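Florodar Archive
Log in
Create account
Recent changes
in: Help pages, Policy, Canon and continuity

Frequently asked questions: continuity and article standards

Last revised 11 Nov 2024

This page sets out the rules that apply to articles on the Florodar novels, radio serials and games. Editors are asked to read it before making their first contribution.

What does the Archive cover?

The Archive covers every licensed work set in the Florodar universe, including the novels, the two radio serials, the strategy games and the printed atlases. Works by fans are not covered and should not be cited in any article.

What is the difference between First Continuity and Second Continuity?

First Continuity comprises all works published before the Tikkanen relaunch. Second Continuity comprises everything published afterwards. Where a planet, person or event appears in both, the article is divided by tabs and the two accounts are kept apart. Details from one continuity must not be used to fill gaps in the other.

Which source prevails when two works disagree?

The novels take precedence over the serials, and the serials over the games. If two novels disagree, both versions are given in the body of the article and the conflict is recorded under "Notes". The best-known case is the founding of the Flarunmont colony, which is placed in the year 1102 in the first novel and left undated in the revised edition. The article gives both.

How are dates written?

Dates follow the Settlement Calendar used in the atlases. The year stands alone, without a comma, as in 2272. Years before the first landing carry the letters BL. Editors should not convert dates from other in-universe calendars unless a published work does so. 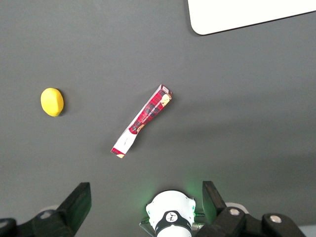
Dates given only by a character in dialogue are treated as claims and attributed to that character. Approximate periods, such as "the late Tuston era", should be left as they stand in the source.

May I create an article on a star system that is named only once?

Yes, provided that the name appears in a covered work. Systems known only from a map label are listed on the page "Minor systems of the Outer Reach" until further material is published. An article of fewer than eight sentences will be marked as a stub.

In what tense should articles be written?

Articles on people, places and events are written in the past tense. Articles on the books, serials and games themselves are written in the present tense. The two should not be mixed within a section.

Can I quote from the novels?

Short quotations are permitted at the head of an article or section. Each must name the speaker and the work. Long passages will be removed without notice.

How do I report an error on a protected page?

Leave a message on the talk page of the article, with the chapter or episode in which the correct information can be found. Requests that do not cite a source will be closed. Protected pages at present include Flarunmont, Tuston and the main timeline.

Who decides disputes over content?

Editors are expected to settle disagreements on the talk page. If this fails, the matter may be referred to the continuity desk, whose members are Elsa Mustonen, Refugio Gallegos and Wing-yan Shih. Decisions of the desk are recorded on the page "Rulings" and remain in force until a new work is published that bears on the question.

When may details of a new release be added?

Plot details may be added from the day of publication in any country. A spoiler notice must remain at the top of the article for two weeks. The notice for the September atlas has now been withdrawn.

How can I change my user name?

Requests should be sent to Eero Rissanen through his message page. Earlier contributions will be moved to the new name.

See also
Manual of style
Rulings
Minor systems of the Outer Reach
Timeline of the Settlement Calendar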